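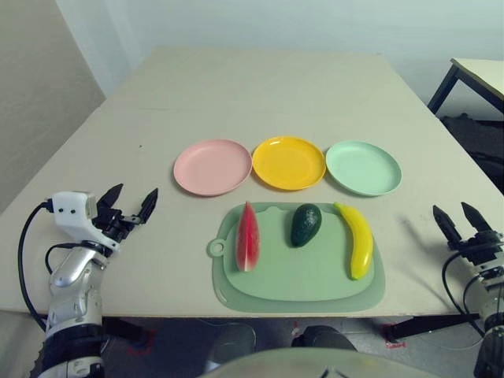
搬家第二周,终于有空坐下来,跟大家慢慢聊聊我这次换城市生活的事。之前好多朋友私信问我过得怎么样,一条一条回实在回不过来,干脆开个串,想到哪儿写到哪儿,你们就当听我唠叨吧。

先说为什么搬。其实没什么惊天动地的理由,就是在原来那个地方住久了,每天出门走同一条路,闭着眼都知道哪块地砖是松的。今年春天公司允许远程办公了,我翻来覆去想了好几个晚上,觉得再不动一动,以后大概就更懒得动了。

新住处在一个叫Gimmont的小区,名字洋气,房子可一点都不洋气,六层老楼,没电梯,我住五楼。看房那天爬上去,喘得跟中介说不出话来,可是一推开窗,外面整整一排香樟树,风一吹哗啦哗啦的,我当场就说,行,就它了。

搬家前我给自己立了个规矩:所有东西装进21个纸箱,装不下的就送人或者卖掉。大家别笑,对我这种连旧挂历都舍不得扔的人来说,这个数字简直是要命。光是书就装了九箱,后来狠狠心又拿出来三箱,送给了楼下的社区图书角。

送书这件事比我想象中难受。有一本讲园艺的,买了十年没翻过几回,临到要送了,忽然觉得每一页都好看,坐在地上读了一下午,那天一个箱子都没封上。最后还是送了,不过我把夹在里面的一张旧电影票留下了。

搬家公司我比了三家,最后选的Kavano。两个师傅,话不多,手脚特别稳,五楼爬上爬下也没抱怨一句。我提前在冰箱里冻了绿豆汤,他们一人喝了两大碗,我心里才踏实一点。想搬家的朋友,七月真的热,绿豆汤一定要备足!

唯一的损失是一盏台灯,灯罩压瘪了一个角。这个怪我自己,把它跟铸铁锅塞进了一个箱子。现在我把瘪的那面朝墙放着,晚上灯光照出来有点歪,看久了倒也顺眼。

接下来说说钱吧,问这个的人最多。搬运费加上打包材料一共1000块,材料里最费的是胶带,我这个人封箱子没有安全感,横一道竖一道,到了新家拆得自己直骂自己。押金和房租就不细说了,各地差得太远,说了也没什么参考意义。

家具我基本没买新的。床和衣柜是房东留下的,书架是从二手平台Plunex上收的,卖家就住隔壁那栋,一个很和气的阿姨,花了我196块,她还非要送我一盆吊兰。我们俩抬着书架在两栋楼中间歇了四回,聊了她女儿、她的膝盖,还有菜场哪家豆腐做得好。

那盆吊兰现在摆在厨房窗台上,已经抽出两根新的枝条了。我以前养什么死什么,仙人掌都能养烂,所以这回特别小心,每天早上先去看它一眼再烧水。阿姨说吊兰你别太管它,它自己会长,我嘴上答应着,第二天还是忍不住浇了水。

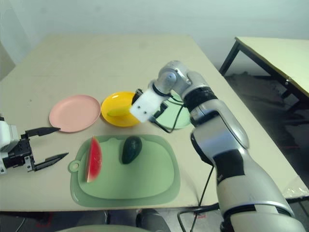

说到菜场,必须单独讲一条。从小区后门出去拐两个弯就到,早上六点半去最好,太阳还没晒过来,豆角上的露水都在。阿姨推荐的那家豆腐果然好,老板娘切豆腐不用秤,一刀下去说三块五就是三块五,我回家称过,还真差不多。

我原来是个只会点外卖的人,搬过来以后反倒天天做饭。大概是因为厨房窗户对着树,切菜的时候抬头就能看见鸟。手艺嘛,还在摸索,上星期做的红烧茄子,盐放了两遍,配着白粥硬是吃了两天,想想又好笑又心疼那几根茄子。

也有不习惯的地方,我不想光拣好听的说。头几天晚上特别安静,安静得我睡不着。以前楼下就是公交站,末班车刹车的声音一响,我就知道该关灯了。现在没有那一声,我老觉得这一天还没过完,躺着刷手机刷到一点多。

后来是怎么好起来的呢,我开始晚饭后出去走路。沿着河往南,走到一座叫Sheehan的小书店再折回来。书店只有一间屋子大,里面有一把很旧的藤椅,谁累了谁坐。我走累了就进去翻两页,有时候买一本,有时候什么都不买,店主也不催。(对,我刚送走三箱书,又开始往回买了,请不要骂我。)

远程上班这边也摸出一点门道。第一周我穿着睡衣从早坐到晚,到傍晚整个人都是糊的。现在我会正经换件衣服,九点前下楼绕小区走一圈,再上来开电脑,就当是通勤了。五楼爬一趟出点汗,比什么咖啡都提神。

还有午休,这一点我想劝劝同样在家干活的朋友:一定要离开桌子吃饭。我试过一边回邮件一边吃面,面坨了,邮件还发错了人,两头都没落着好。现在我端着碗坐到窗边去,手机留在屋里,就半个小时,天塌不下来。

有朋友问我会不会孤单。会的,尤其是下雨天。前几天下大雨,雨水从窗缝里渗进来,我一个人拿毛巾堵了半天,堵着堵着有点委屈。后来给我妈打电话,她在那头指挥我,说毛巾要拧成条再塞,说了足足四十分钟,从窗缝讲到我小学三年级弄丢的雨伞。挂了电话,雨也小了,心里也不难过了。

窗户后来是自己修的,五金店买了一卷密封条,照着说明一点一点贴。贴得歪歪扭扭,昨天又下了一场,没再渗,我得意了一晚上,拍照发给我妈,她回了一个大拇指,然后问我怎么窗台没擦。

前天对账的时候顺手算了算,这个月到现在在菜场花了264块,比我以前一星期的外卖钱还少。当然里面不算油盐酱醋,那些是第一天一口气买齐的,酱油还买重了,两瓶生抽,一瓶老抽都没有。

接下来想做的事有几件:把最后两个箱子拆了(里面好像是冬天的被子,所以一点动力都没有),给台灯换个灯罩,再就是学会骑自行车走河边那段坡路。坡不算陡,可我上次骑车还是大学的时候,先让我在小区里练几天吧。

想搬又还在犹豫的朋友,我也给不出什么大道理,每个人的情况不一样。只有一个小建议,去看房的时候挑两个时间,白天去一次,晚上再去一次,站在屋里别说话,听上几分钟。我要是早这么做,头几天就不至于对着天花板发愣了。

先写到这里,锅里炖着萝卜呢,得去看火。还想听什么就在下面留言,我慢慢回,密封条的牌子我明天翻出来给你们看看。

2023年7月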